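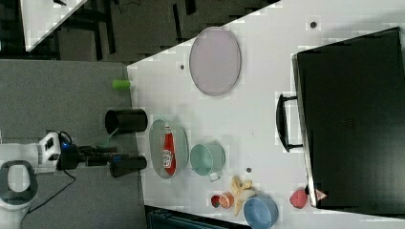

Mostitz_Mum

Is a big play kitchen set worth it, or does everyone end up with a heap?

Asked in Toys and Play, 1,925 views

We've got the table out and the pretend food on it and I'm trying to decide whether this was a sensible purchase. The set is from Plirnix and the blurb promised it would "grow with your child", and I have read that on a potty before now. It cost £60 with the oven.

Mine is three and a half. So far the game is to put the ketchup on a plate, lie it down, and walk off. The banana gets a bit of attention because of the peel. The plates and mugs are a nice enough colour but I can't see what a child does with them that she couldn't do with the plastic picnic things we already own.

What I want to know:

Do you leave everything out at once or put some of it away? My sister-in-law swears by swapping things over, but she swears by a lot of things.

The tabletop has a few small screw holes in it. Crumbs and play dough are going to end up down there. Does anyone bother to fill them, and with what?

And does anybody know whether the pale green and lavender bits stand up to a dishwasher? The box says "wipe clean", and in my experience that can mean anything.

Please don't tell me to buy a storage unit. I have seen the prices.

Clakammont
434 posts

I'd put most of it away. I was doubtful about swapping as well and I still think half of what gets written about it is nonsense, but a table with every single piece on it is a table a three-year-old will clear on to the carpet. We leave out one job's worth. If it's breakfast, that's a mug, a plate and the orange. If it's pasta, the pot and the colander come out and the fruit goes in a shoebox. You don't need a unit, you need a shoebox and a shelf she can't reach.

The oven is the only thing I'd keep out all the time. Ours gets used as a garage, a bank and a bed for a rabbit, so I suppose it has earned its keep, though hardly as an oven.

We set ours out like this when cousins come round, cooking things at one end and the oven at the other, fruit in between so they both have to share it. It works for maybe ten minutes.

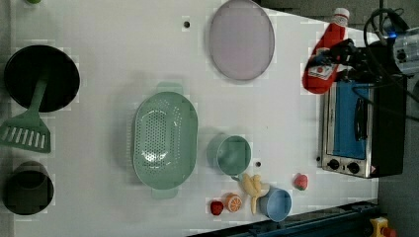 The full spread: pan and spatula, pot, colander, plate, mugs, fruit, oven.

On the holes, I'd leave them. I filled the ones in our old table with white filler and it was picked out by teatime. If it really bothers you, put a wipeable cloth over the top and clip it underneath. Cocktail stick for the dough, once it has dried.

As for the dishwasher, I wouldn't believe the box or me. Put one mug through on the top rack on a cool wash and see what comes out. Choose the one she likes least. I lost an Iwasaki teapot lid by being confident about this, and that was on the short programme.

One thing I'd disagree with you on is the picnic plates. Mine can tell the difference between "real" things and her things, and she minds a great deal. I don't claim it makes sense.

beigecarpet5

Dishwasher is fine, ours go in every week. Never had a problem. Don't know if it's the same make though.

tin_whistle

I'm going to be the miserable one. Sixty quid is a lot for something that says it grows with the child. Ours lost interest after the first month and then picked it up again in August when it rained, and that's about as much growing as I saw. The food went missing first. If I were you I'd keep the receipt and check whether the shop takes back opened boxes, some do and some only say they do.

If you keep it, wash the colander by hand with an old toothbrush. All those little holes, and sooner or later there will be dough in every one of them.

Agree with the post above about leaving the table alone. Filler is a waste of an afternoon. I tried stickers over ours – they lasted until somebody noticed they were stickers.

Mostitz_Mum

Thanks, shoebox it is. Will test a mug tonight and report back, not holding my breath. The receipt is in the drawer.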